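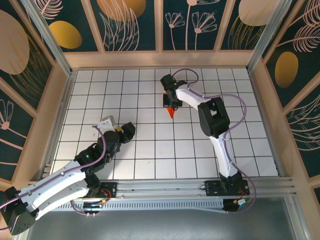 Figure 3. The two-arm cell at Jusholm. Both arms are mounted on the front rail; the right gripper is over the orange-red workpiece.

3.2 Cell setup and upkeep

The cell is an enclosed workstation with two arms mounted on a shared metal rail along the front. The arms reach back over a tiled surface (Figure 3). We chose white tile after the first surface, a painted board, picked up scratches that the pose estimator mistook for edges. The dark lines between the tiles are also handy when an arm has to be put back in place after a repair, as they give a rough check before the full calibration is run.

Most of the upkeep time went into the cabling. Each arm carries a purple cable that runs from the gripper along the outside of the links. On the right arm the cable bows out wide at the elbow. We leave this slack on purpose. In the first build the cable was tied close to the elbow housing, and it failed at the gripper end after 93 hours of use. Kiran Bansal rerouted it with a longer loop, and the replacement was still in service when the study closed. The cost is that the loop can catch on the enclosure, so the planner treats it as part of the arm.

The thin red wires at the bases are left open to view. A cover was tried and dropped — it made a loose connector hard to find, and loose connectors were the most common fault we logged.

Fingertips were checked every 300 grasps. The check was done by hand by Robel Kassa or Idris James, who looked for wear on the contact face and play in the joint. A tip was replaced if it failed either test. After any replacement the gripper was opened and closed at low speed with nothing in it, and the zero position was stored again in the Brinier controller. Skipping this step caused two dropped parts early in the work.

The arms were calibrated one at a time, with the other parked clear of the tiles. A full calibration was done at the start of each block of trials and after any work on a base mount. The last one used for the results in Section 4 was done on 15 January 2022. Screws on the links were checked on the same occasions. We did not keep a torque record for them, and would do so in a repeat of the study.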